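The Tokis Home Kit: how a pretend robot learns real jobs

This page is for readers aged nine and over. It explains what the Tokis Home Kit is, what comes with it and how it works. The kit is made by Vasiliauskas and is used in schools and libraries. It was tested for this page at the Skokbridge library code club in July.

What is in the kit?

The Tokis Home Kit is a computer program. There is no robot in the box. There is a printed guide of 55 pages, a hand controller and a card with a code on it. An adult types in the code and the program loads on to the computer. Loading took 27 minutes on the library's oldest laptop.

The program contains a robot with two arms and a set of houses for it to work in. Neither the robot nor the houses exist outside the computer. This is called a simulation. A simulation is a set of sums that works out what would happen if the things in it were real. If the robot pushes a door, the sums decide how far the door swings. If the robot lets go of a cup, the sums decide how fast it falls.

What does the robot do?

It does jobs. The kit has 33 of them, and each job has a number. Job 1 is to lift a block off a table. The later jobs are harder and may need the robot to move from one room to another. Each job is split into steps, and the program gives a mark for each step.
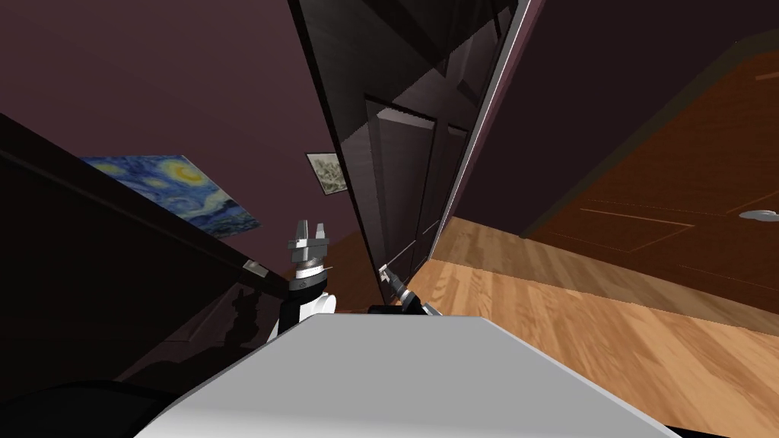 Doors come up in many of the jobs, and they are harder for a robot than they are for you. When you open a door, your hand finds the handle, your wrist turns and your feet step back out of the way. You do all this without thinking. A robot has to be given each part. It must know where the handle is, how it moves, which way the door swings and how much room there is behind it.

The robot holds things with grippers. A gripper does the work of a hand, but it is much simpler. Each one has two fingers that move apart to open and together to close. Two fingers are enough for a cup, a cloth or a handle. They are not enough to tie a shoelace, and the kit does not ask for that.

How do you control it?

There are two ways. In Drive mode, you hold the controller and move the arms yourself. One button closes the gripper and another opens it. In Plan mode, you write a list of orders, such as "arm up" or "open gripper", and the program carries them out from top to bottom. It does exactly what the list says. If you leave out "close gripper", the arm will travel to the cup and come back with nothing.

Most people should begin with Drive mode. Apolline Collet, who runs the code club, found that her group wrote better lists after an hour of moving the arms by hand.

How does the robot see?

The robot has cameras, and these are simulated too. You can change from one camera to another by pressing the Tab key. The guide calls them "views".
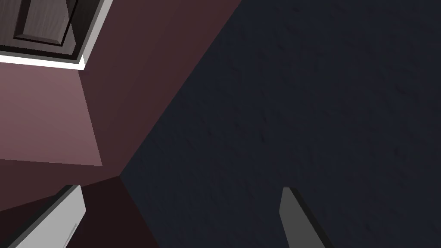
Views from close to the gripper take practice. They are useful at the last moment before a grip, when a small mistake matters. They are less useful for finding your way. With the fingers wide open and only maroon and navy surfaces ahead, it is hard to tell how far away anything is. A strip of white trim in one corner may be the best clue to which part of the room you are facing. Change to a wider view, find out where you are, then change back.

What did we find?

The sums for doors and handles are good. Cloth is less good: a towel in Job 19 passed through the side of its basket twice. Esperanza Escobar, aged 11, got stuck on the same job until she slowed the arm down. Arm speed is in the Settings menu, under Undel, the name of the part of the program that does the sums.

The program saves your last 200 tries at each job. You can play any of them again and stop at the point where it went wrong.

What do you need?

A computer with a separate graphics chip is best. The kit will run without one, but the views become slow and jerky. You need a free USB port for the controller. You do not need the internet once the program has loaded.

Words to know

Gripper: the part of a robot arm that holds things.
Joint: a place where an arm can bend or turn.
Simulation: a copy of real events made with sums on a computer.
View: what one camera shows.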